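Tondirlow (film)

Tondirlow is a comedy-drama film directed by Yae Sakamoto and written by Kavinda Jayawardena. It follows two estranged cousins who inherit a failing roadside restaurant and have to keep it open for a single winter.
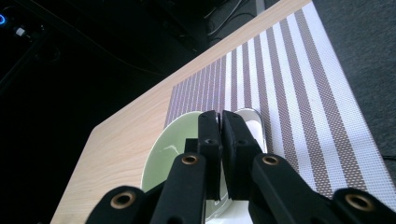
Plot

Nimal, a night-shift radio host, and his cousin Dora learn that their aunt has left them her restaurant in the town of Tondirlow. Her will forbids a sale before March. Nimal wants to close the kitchen and wait, while Dora reopens it with the old menu. Their quarrels begin to be overheard by the regulars, who take sides. When Nimal moves his radio program into the dining room, the arguments draw listeners from across the county. The film ends on the last Saturday of the season, with the question of the sale left open.

Production

Jayawardena wrote the first version as a stage play in 2 acts. Sakamoto, who had previously directed television comedy, asked him to adapt it after attending a public reading. The script was developed at Travum, and the Osora production company joined once the lead roles had been cast.

Most of the film was shot in a former bus station that had been converted into a working restaurant set. The radio segments were recorded live - with supporting actors responding to the leads from another room - and several improvised exchanges were kept in the final cut.

Release

The film was distributed by Takagi and opened on 4 screens. It expanded to 449 screens during its third week.

Reception

Reviewers praised the dialogue and the performances of the two leads. Several found the middle section slow, and a subplot concerning a rival diner was widely considered unnecessary. The unresolved ending divided audiences. Sakamoto later said that a longer final scene had been filmed and removed during editing.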